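3 min read

Lurmont's new easement registry: read the small print first

The county recorder in Lurmont wants owners of rural parcels to re-register any right of way that rests on an old deed. The pitch is that one tidy online list will end arguments over who may cross whose land. I have my doubts.

Start with the deadline. Owners get 18 months, and the notice went to 1,225 addresses taken from the tax roll. Plenty of people who use a shared lane don't show up on the tax roll for the parcel it crosses, so they got no letter. By March, the office had logged 313 filings. The recorder calls that a strong start. I'd call it a lot of missing paper.

Then there is the form. It asks for the width of the easement, the date it was created and the recorded book and page. Old deeds often say "the usual road to the creek" and leave it there. Leave the width blank and the system rejects the filing. Guess, and you may have signed your name to a narrower road than the one you've been driving.

The FAQ says an unregistered easement "remains subject to existing law." Fine, but title companies will search the registry first, and some may stop there. The Tulel Lane case took 3 years to settle with a recorded deed on the table – imagine it without one.

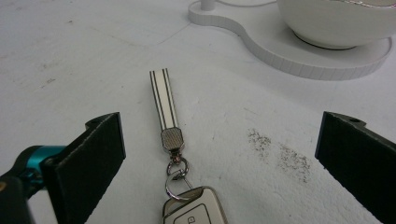
Sumeya Abdella wrote in to say I'm being too hard on the recorder. She filed for her place off Brisetti Road in one evening, and she would take a flawed list over digging through deed books again. Fair enough, but her deed gives a width in feet. Most of the ones I've read don't.

If yours doesn't, talk to a lawyer before you type in a number.

4 comments | 11 shares

Related items
Teshome Ditch: who pays for the culvert?
Boundary fences and the neighbor who won't sign
Henok Gashaw on reading an old plat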